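Temps de lecture : 3 min
14 partages

Préparer une huile au CBD maison sans tout rater (comme moi la première fois)

On me demande souvent comment je fais mon huile, alors je me lance, avec ma méthode de flemmarde ! Je précise que je parle de fleurs de chanvre légales, achetées en boutique avec leur analyse, et que je ne suis ni pharmacienne ni médecin. Si vous prenez un traitement, demandez d'abord un avis, le CBD ne fait pas bon ménage avec tous les médicaments.

Ce qu'il vous faut

- 3 g de fleurs de CBD (moi je prends la Zelen, assez douce, un petit goût de foin)
- 60 ml d'huile de coco ou d'olive
- un bocal qui ferme bien, une casserole, un thermomètre de cuisine
- une étamine ou un vieux torchon propre 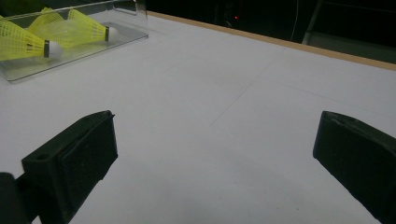
Avant de commencer, lisez l'étiquette. Pas le joli devant, le dos ! Vous y cherchez le numéro de lot, le taux de CBD et le taux de THC. Chez Mocanu, la boutique où je vais depuis le déménagement, Jeanine Michiels sort le classeur des analyses dès qu'on le demande. Si le vendeur fait la grimace quand vous posez la question, changez de crémerie.

Étape 1 : émietter

Avec les doigts ou des ciseaux, en morceaux grossiers. J'ai essayé le mixeur et j'ai obtenu une poudre verte qui passe à travers tous les filtres, et une huile qui a le goût de pelouse. Plus jamais.

Étape 2 : chauffer au four

Étalez sur du papier cuisson et enfournez à chaleur douce, 110 degrés, pendant 40 minutes. C'est la décarboxylation (le mot fait peur, le geste pas du tout). Aérez la cuisine, ça sent fort et les voisins ont du nez. Laissez refroidir avant de toucher.

Étape 3 : infuser

Fleurs et huile dans le bocal, couvercle posé sans serrer, et hop, au bain-marie deux bonnes heures. L'eau doit frémir, jamais bouillir. Je remue quand j'y pense et je rajoute de l'eau dans la casserole quand le niveau baisse. 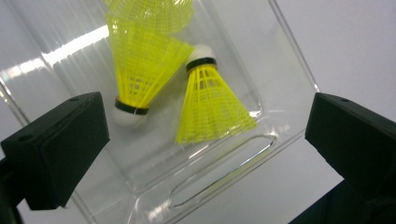
Étape 4 : filtrer

Versez dans l'étamine et laissez couler tranquillement. On est tenté de tordre le tissu pour récupérer la dernière goutte, mais c'est là que passe toute l'amertume. Un ami, Markos Panagiotou, presse quand même et met du miel après, chacun son truc.

Étape 5 : ranger

Flacon en verre teinté, au frais, à l'abri de la lumière. Collez une étiquette avec la date et le nom de la fleur, et gardez le tout hors de portée des enfants et des animaux. Ma fournée de février a tenu jusqu'au printemps sans rancir.

Pour goûter, commencez par quelques gouttes le soir et attendez le lendemain avant d'augmenter. Et ne prenez pas le volant derrière : même un produit légal peut contenir des traces de THC, et le test salivaire ne fait pas la différence.

La prochaine fois je vous donne la version baume, avec de la cire d'abeille.

623 vues · 3 commentaires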